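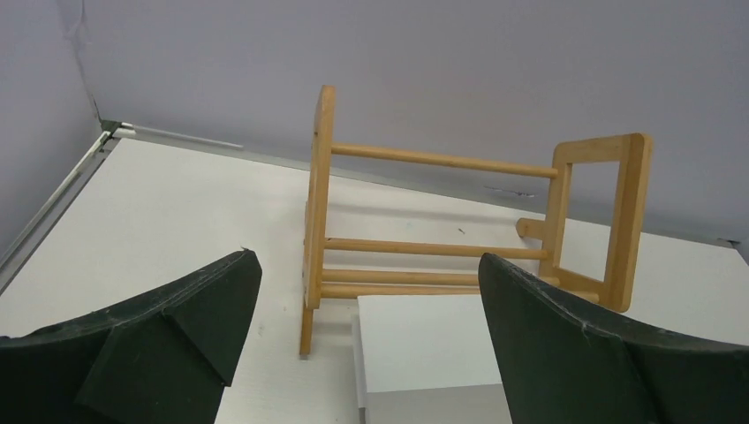
Wooden rack and white box at the packing cell, seen from between the gripper fingers.

Thread: Robot arm on our packing line, what changes for the rest of us?
Board: Warehouse and light assembly work

wanneroo_pack
2019-05-02
Hello all. I work in a small firm in Plokilham, we make and pack household goods, mostly wooden racks with round bars. Since November we have one robot arm in the packing room. English is my third language, so please excuse me if something is unclear.

I would like to hear from people who have the same at their work. Before, we were four at the table. Now we are two at the table, one is moved to returns, and I look after the arm. My pay is the same, my title is the same, but my day is very different. I used to fold, wrap, close, stack. Now I set out the racks, I watch, and I write down each time it stops. On a bad shift it was 58 stops. Our manager tells us this is the learning period. How long was the learning period at your place?

Perport_Lil
Ours was supposed to be 3 months and we are well past that. They called it the pilot and then they stopped calling it anything. The watching is the tiring part. I go home more tired than when I was lifting.

mahasneh_j
I disagree a little with Lil. I did the lifting for many years and my shoulders can tell you about it. If a machine takes the heavy boxes I say thank you. What I did not like is that they chose the people for the new job without asking. Two of the older women knew every product by hand and they were sent to labels.

greasegun
What's it gripping with? Those racks look awkward. Round bars roll in the fingers if you take them in the wrong place.

wanneroo_pack
Two black fingers. It is better on the end panel than on the bars. If it takes a bar, the rack can turn a little, and then it does not go straight into the carton. I now put the rack always with the tall panel to the left, and this helped more than the two software updates.

greasegun
And did you get anything for working that out?

wanneroo_pack
A thank you in the meeting.

greasegun
There you go then. That is process work. At Aneck the lad who does the same is on a technician grade. Ask for it in writing.

Perport_Lil
Be careful with that. At ours someone asked for the grade and was told it needs a certificate, and the certificate is 100 miles away and on your own time.

tidy_ledger
I am on the office side so I will probably be unpopular. The arm costs money every month whether it packs or not. If it stops 58 times in one shift, the firm is losing on it, and people should want it to work, because a firm that loses does not keep two at the table either. I don't see the sense in treating it as an enemy.

mahasneh_j
Who said enemy? He is writing down every stop and he fixed the position of the rack. It is a question of who gets the benefit when it works.

tidy_ledger
Fair enough, I read it too quickly. I still think the stop list is the best thing you have, wanneroo. Keep your own copy, with the cause beside each one. We had over 1839 lines in ours when the contract came up for renewal and it was the only document that anybody from the supplier took seriously.

wanneroo_pack
Thank you, I did not think of keeping a copy. At the moment I write it on paper and the sheet goes to the manager.

I should also say what is good. My back is better. The young colleague who came with me from the table has learned to restart the cell and she enjoys it very much. What I miss is the talking. At the table we talked the whole day, and the arm stands in a corner with grey cloth behind it, so I have my back to the others – they forget that I am there and go to tea without me.

Perport_Lil
Same here with the tea! We asked for the watching to be done in turns, one hour each, and it was refused at first and then allowed when two people were off sick. Now it is just how we do it. Ask for turns before you ask for the grade, it costs them nothing.

greasegun
I'd ask for both in the same letter, personally.

mahasneh_j
Turns first. And sign it together, all of you, also the one in returns.
Jihad Mahasneh, Wan branch

wanneroo_pack
I will speak with the others tomorrow and write here what they answer.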